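손에 드는 그리퍼 '반드스카' 손가락 풀림 현상, 저희가 먼저 말씀드려요

빨래 개기 작업을 하시던 분들께 특히 죄송합니다. 잠시 사용을 멈추고 읽어 주세요!

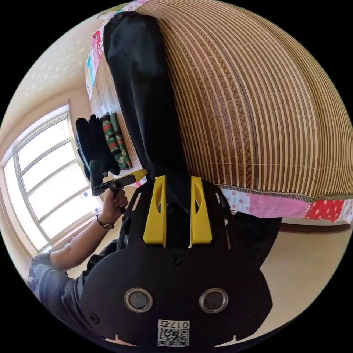

클루도브(Cludov), 6월

안녕하세요, 욱비(Wukby)에서 반드스카(Bandska) 그리퍼 안전을 맡고 있는 라니아 마타르입니다. 보도자료는 원래 홍보 쪽에서 쓰는데 이번 건은 제가 직접 쓰겠다고 했어요. 제 담당 제품에서 생긴 일이니까요.

지난 토요일 오후, 클루도브 현장에서 옷을 개던 작업자 한 분이 손가락 끝을 집혔습니다. 노란 손가락 한쪽을 잡아 주는 고정 나사가 풀리면서, 손잡이를 놓았는데도 그리퍼가 벌어지지 않고 그대로 다물려 버렸어요. 다행히 살짝 멍이 든 정도였고 그분은 월요일에 바로 복귀하셨습니다. 그래도 저는 가슴이 철렁했어요. 소식을 듣자마자 같은 묶음으로 출고된 20대를 전부 세웠습니다.

침대 위에서 검은 바지처럼 길고 미끄러운 옷감을 집어 당기는 작업, 해 보신 분은 아실 거예요. 천이 두 손가락 사이로 깊이 들어가고, 당길 때마다 힘이 옆으로 걸립니다. 저희 내구 시험은 수건 위주였고 이렇게 비틀리는 힘은 제대로 보지 않았어요. 명백히 저희 실수입니다. 설계를 맡은 솔레다드 타피아가 세운 장비를 하나씩 뜯어 봤더니 세 대에서 같은 풀림이 나왔고, 그중 두 대는 나사산까지 상해 있었습니다(사진을 받아 보고 저도 한숨이 나왔어요).

그래서 이렇게 합니다. 해당 묶음은 고정 나사와 와셔를 모두 무상으로 바꿔 드려요. 교체는 자미르... 아니, 늘 이름이 헷갈리는 우리 정비 협력사 잠피르(Zamfir)가 맡고, 장비를 보내시면 받은 날부터 사흘 안에 돌려드립니다. 왕복 배송비도 저희가 냅니다. 내구 시험에는 긴 바지와 안감 있는 옷을 넣었고, 비틀림 시험도 새로 추가했습니다.

다른 묶음을 쓰시는 분들도 작업 전에 노란 손가락을 좌우로 살짝 흔들어 봐 주세요. 덜컥거리면 그날은 쓰지 마시고요. 직접 조이지는 말아 주세요! 너무 세게 조이면 나사산이 더 상합니다. 손가락 사이에 낀 천을 맨손으로 빼는 것도 안 됩니다.

회수 접수는 에카테리나 러저르, 언론 문의는 솔렌 랑글루아가 받습니다. 점검 결과가 더 나오면 좋은 소식이든 아니든 같은 자리에 올릴게요.

라니아 마타르
욱비 제품안전 담당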